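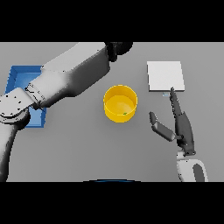
Quick update on the Skirkum booking site, Katia! The new class calendar is up on the test server, and Liliana and I moved all 30 of the old cooking class pages over (a few had no text at all, so I wrote some). We're keeping the menu bar plain for now, with that bright yellow of the bowl against light gray as the color pair for buttons, and Serena likes it a lot. Checkout still drops the discount code on phones, and that's my main job next.

We've used 11 of the paid design hours since March. I still need 3 things from you: the refund wording, the Drelo login and a yes on the gift cards.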